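Visual odometry loses tracking when the object fills the view

I work on the software side of a hand-held gripper project, and Totia is our pose tracking node. It runs well until the tool comes near a big smooth thing. Then the number of tracked features falls from 279 to 3 and the pose jumps. I use a fisheye lens and the default mask. Should I change the detector, or is the problem in my settings? The log says "reinit" and after this the map is lost.

Leire Requena

Casado88

Had the same, bought a better IMU. Try that.

Crescencio Aranda

I would not buy anything yet. Please check first the mask. The default one in Totia is a rectangle, and with a fisheye the black border outside the circle passes through it. The detector then spends its points on the edge of the circle, which never moves. Make a round mask, a little smaller than the visible circle.

Second, lower the contrast threshold. A pale surface with weak spots gives few corners, but the background near the top of the circle is normally richer, with shelves and windows. Divide the image in cells and put a limit per cell, so these far points are kept.

Third, shadows and lamp reflections. They can move with the tool, and the tracker believes they are fixed. I reject them with the IMU prediction – three pixels of error is my limit. In my longest recording, 1,997 frames, I had no reinit after these changes.

If it still fails, send one raw view from the moment when the count drops, and your config file. 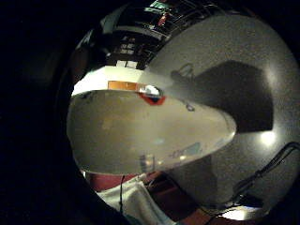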